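Teaching by Hand: A Conversation with Thenmozhi Rao

Print | E-mail
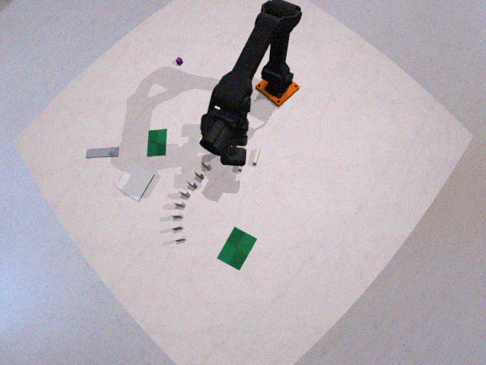
Thenmozhi Rao has directed the demonstration program at Mavico for six years. Her group records people as they guide robot arms through small tabletop tasks, and those recordings become the material from which the control software learns. She spoke with the newsletter on a Tuesday morning at the Plastitz office, where operators were completing the last sessions of the Pluvel study.

The study is conducted entirely in simulation. An operator holds a small hand controller, watches a rendered arm on a monitor, and moves it through the task in real time. Ms. Rao said the decision to begin in simulation was made early and has not been reconsidered.

"We wanted people to be free to make mistakes," she said. "If a new operator drives the wrist into the table, we reset the session and continue. On the physical arm, that same mistake may cost us an afternoon."

Among the tasks in the current set is the placing of thin upright pieces in a curved row, in the manner of dominoes. Ms. Rao described it as the most demanding of the group. The pieces stand close together, and a careless approach with the gripper can undo everything already in place.

"It shows us how a person plans," she said. "Some operators start at the far end and work back toward the base of the arm. Others do the opposite and then find that the forearm is in their way. Both kinds of recording are useful to us, provided they are labeled correctly."

Labeling is the responsibility of Nhi Cao, who joined the conversation for a short time. Ms. Cao reported that the study had collected 1088 demonstrations as of last month, against a goal of 3000. Eleven operators have taken part. Each recording is reviewed before it is accepted, and any long pause is marked.

"A pause is usually a person thinking," Ms. Cao said. "The software does not know that. It sees an arm standing still, and it may learn to stand still."

Asked whether guiding the arm directly by hand would be simpler, Ms. Rao said that the two methods serve different purposes. Hand guiding is still used on the physical arms at the Verstraete site, where Visitación Pastor supervises training. New staff there generally learn it within a morning. Remote control takes longer to learn, and depth is difficult to judge on a flat screen. Operators are taught to watch the shadow of the gripper as it nears the surface.

"That was a suggestion from one of our operators, Uyên Phí," Ms. Rao said. "It is now in the written instructions."

The group expects to begin trials on the physical arms in December. Ms. Rao declined to predict the results. She did say that the domino task would be included, and that the first attempts would be run at reduced speed.

Print | E-mail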